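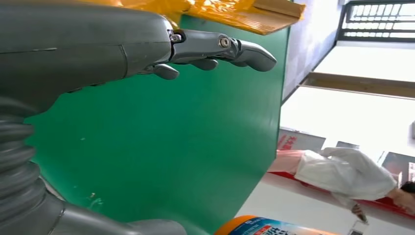 Baltasar Farías
Contributing writer, workshops and interiors

Paora Ellery wants me to know that it isn't just green. I have been in his showroom for five minutes and he has said this twice. The color is called Gedar, it goes on flat panels for workrooms, and according to the leaflet by the door it "settles the eye." I ask him what that means.

"It means you look at it and you're not fighting it," he says. "White panels, you get glare. Black, you lose everything dark you put in front of it. Green sits in the middle."

I can follow him that far. A saturated medium green does make gray things easy to pick out. What I have trouble with is the leaflet, which goes on to promise better concentration and fewer headaches. Did anyone test that?

"We had customers tell us," Ellery says.

How many customers?

He laughs and looks at the leaflet himself, as if for the first time in a while. "I didn't write the headache part. I'd take the headache part out."

Ellery sold flooring for 20 years before he started Clarkodine, and he still talks like a man who expects to be asked about wear. So I ask. Most of the green panels I've come across in working rooms have scuffs on them, and little pale specks. I want to know what the specks are, and whether I'd be right to call it a flaw.

"Could be dust. Could be paint gone, could be something dripped on it. You'd have to put your thumb on it," he says. "A scuff is a scuff. People lean stuff on a panel, they drag stuff past it. I never told anyone it wouldn't mark."

The leaflet says "resists everyday marking." I read it out to him.

"Resists," he says. "It does resist. Then it marks."

The finish is rated for up to 4000 wipes with a damp cloth. I ask who did the wiping, and he says a machine at the supplier's, with a pad on it, in a straight line. I point out that people scrub in circles, usually at one spot, usually annoyed. He grants me that. His own advice is a soft cloth and plain water, and leaving the old marks alone, as rubbing tends to give you a shiny patch that shows more than the scuff did. It's the most useful thing he says all afternoon and it isn't printed anywhere.

We get to price. A Gedar panel costs a good deal more than a sheet of board and a can of ordinary green paint. I ask him to talk me out of the can.

"If you're good with a roller, I probably can't," he says. "You'll get roller marks, you'll get an edge that chips. Ours has a clean edge. Some people care about a straight edge."

I do, a little. I also own a roller.

He offers me an offcut to take home, and I put it behind my desk lamp that Saturday. The glare is less. I still get the headaches.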